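Le planificateur n'est pas le problème

Opinion, par Elibariki Langat – 10 juil. 2020

Dans les revues de projet de manipulation bimanuelle, la discussion finit presque toujours sur le planificateur. Trajectoire trop longue, solution sous-optimale, graine aléatoire malheureuse : le coupable est désigné avant l'ouverture des journaux. Je soutiens ici que la majorité de ces échecs relèvent de l'outillage logiciel situé en amont et en aval, à savoir l'horodatage, les repères et la relecture des exécutions. Le planificateur reçoit un état faux et produit un mouvement correct pour cet état.

J'en parle à partir de Nyanda, la pile logicielle que nous maintenons à Drirnemberg pour l'assemblage de petites pièces à deux bras. Sur les 76 exécutions en échec que j'ai relues intégralement, sept seulement mettaient en cause la trajectoire calculée. Les autres se répartissent entre transformations périmées, images associées au mauvais état articulaire et seuils de contact recopiés d'une configuration antérieure. Un échantillon de cette taille ne prouve rien hors de notre atelier. Il suffit en revanche à décider où placer le travail. 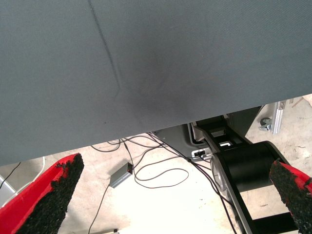
Le cas de l'horodatage est le plus banal. Chaque flux d'image possède sa propre latence, et cette latence varie avec la charge du bus. Beaucoup d'équipes estampillent l'image à sa réception par le processus hôte, puis la rapprochent de l'état articulaire le plus récent. À l'arrêt, l'erreur est nulle et tout paraît sain. Pendant l'approche, un décalage de 28 millisecondes suffit à déplacer l'estimation de pose au-delà du jeu admissible. La correction est connue : dater au plus près du capteur, conserver un tampon d'états articulaires, interpoler. Elle demande peu de code et se retrouve pourtant repoussée de version en version derrière l'ajout d'un optimiseur.

On objectera qu'un asservissement visuel bien réglé absorbe ce genre d'erreur. C'est exact tant que la cible reste visible et que la boucle converge avant le contact. Dans un engrènement, la dernière partie du mouvement se fait souvent doigts devant la pièce. La boucle tourne alors sur une prédiction, et la prédiction hérite du décalage initial. Ajouter du gain à cet endroit ne fait que rendre l'oscillation plus rapide.
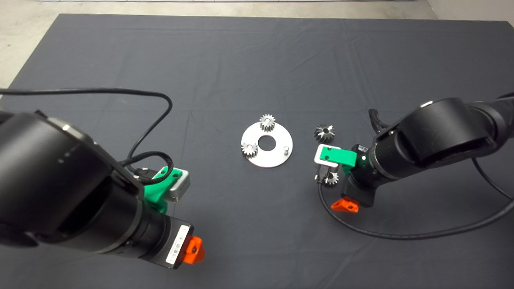 La représentation de la tâche pose une difficulté d'un autre ordre. Dans la plupart des piles, l'assemblage est décrit comme une suite d'étapes numérotées, et l'exécutif suppose que le monde correspond à l'étape courante. Or un état intermédiaire est rarement aussi propre : deux engrenages en place sur la platine, un axe encore nu à droite, un troisième engrenage posé de biais sur le tissu et un quatrième au niveau de la pince du bras droit. Aucun compteur d'étapes ne rend compte de cela. Il faut un état symbolique par pièce – montée, libre, saisie, indéterminée – révisé à chaque observation, avec le droit explicite de répondre « indéterminée ». Nous avons perdu un temps considérable avant d'admettre cette quatrième valeur, que l'ancien exécutif transformait en « libre » par défaut. Le bras allait alors chercher une pièce déjà saisie, et la revue concluait à une collision mal évitée.

La même remarque vaut pour les repères. Un arbre de transformations à deux bras contient des liens mesurés, des liens calculés et des liens saisis à la main dans un fichier. Rien, dans les outils courants, ne distingue les trois à la lecture. Je plaide pour que chaque lien porte sa provenance et sa date de validité, et que le planificateur refuse de démarrer sur un lien expiré. Dans Stestness, notre outil de relecture, cette vérification précède désormais l'affichage de la trajectoire. L'équipe d'Eten a d'abord jugé le refus trop strict, puis l'a conservé avec un mode dégradé à vitesse réduite. Je reste opposé au mode dégradé.
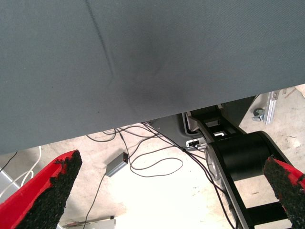
Faut-il pour autant geler le développement du planificateur ?

Le gel serait une mesure trop grossière. Il suffit d'exiger que toute modification du planificateur soit accompagnée d'un jeu de journaux rejouables où le défaut se reproduit avec un état d'entrée vérifié. Nous conservons 200 exécutions à cet effet, rejouées hors ligne avant chaque fusion. Les propositions qui ne franchissent pas ce filtre repartent vers la perception ou la calibration.

Le coût principal est la discipline d'enregistrement. Un journal qui omet les transformations statiques ou la version du fichier de seuils ne peut pas être rejoué, et il faut alors le retirer du jeu, même lorsqu'il contient l'échec le plus intéressant du mois. Pour la version d'octobre, je demande que l'enregistreur refuse simplement d'ouvrir une session incomplète. La proposition est en relecture.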